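List: household-robots
Date: Jun 7, 2023
Subject: Re: Lenton two-arm unit, trial before purchase?

> We have been quoted on the Lenton two-arm base with the standard
> fingers, and the dealer in Collville is offering a trial before we sign.
> Has anyone on the list had one on soft goods? Our work would be
> cushions, towels and light bedding in furnished suites. I have read the
> brochure and I don't get much out of it. I would particularly like to
> know about the fingers, the cables and what the service plan covers.
> Also whether the trial is worth the bother or if we should just go by
> the demo.

Take the trial. The demo at the dealer is done on a bench with foam blocks and it won't tell you much about cushions.

We have the Lenton on trial now through the same dealer. The fee was $400, credited against the purchase if you go ahead, and freight was extra both ways. Ask for the freight figure in writing. Ours came from the Akstead depot and the first quote left out the return leg.

We have been running it in a lounge with carpet tile and a big leather recliner sectional. The main job is picking throw pillows up off the floor and putting them back on the seat. I'd suggest you set up something close to your own suites and do the same job over and over, with the furniture you really have. Leather and fabric gave us different results on the placing side.

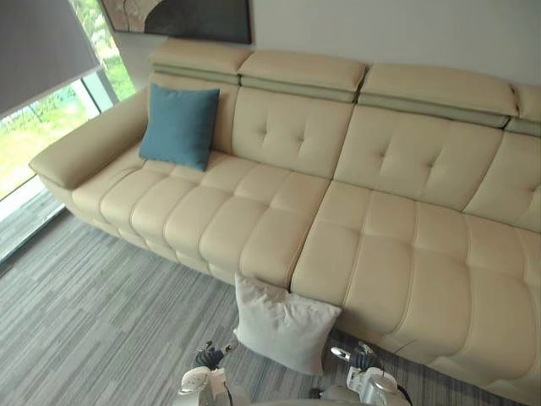
On the fingers, the standard set is fine for a square pillow as long as it goes for a corner or a fold. If it tries to close across the full face of a well stuffed one, it pushes the pillow along the floor. You can set a preferred approach in the task editor, which took me most of an afternoon to find. It is under Contact, and the manual has it under Grasp. We have also tried the soft pads that Faulkner sells to fit over the fingers. They hold thin fabric better but they add bulk, and I took them off again for pillows. For towels I would leave them on.

Low pickups are slower than the brochure suggests. With a pillow up against the front of a sofa the arms have to come in short of the upholstery, and the default clearance is generous. I brought it down a little at a time. Don't do this on the first day, and don't do it with a footrest partly out unless you have rescanned, as the unit goes by its last scan of the furniture.

Placing is the weaker half. It will get a pillow onto the seat reliably enough. Standing it up against the backrest is hit and miss on leather, as it tends to slide down once the fingers let go. Turning on the two-handed release helped. If your suites are all fabric you may not notice.

Cables: they run outside the gripper housings, and I'd look at how they sit when the wrists are fully turned. We have had no damage but I check them before each run. The dealer will fit a sleeve if you ask, at no charge on a purchase.

The service plan is $1,000 a year. It covers the arms and the base, one visit and remote support. It does not cover fingers or pads, which are listed as consumables. The warranty on the fingers is 1,000 hours or 6 months, whichever comes first, so work out which one you'd hit. Remote support has been good, usually a reply the same day.

I haven't tried bedding on it and can't help you there. Someone posted about pillowcases last October, so it would be worth a search of the archive.

Our trial has a bit left to run. If you send me the sizes and fabrics of your cushions I can try to match a couple of them and post the settings here.

Operations, Akstead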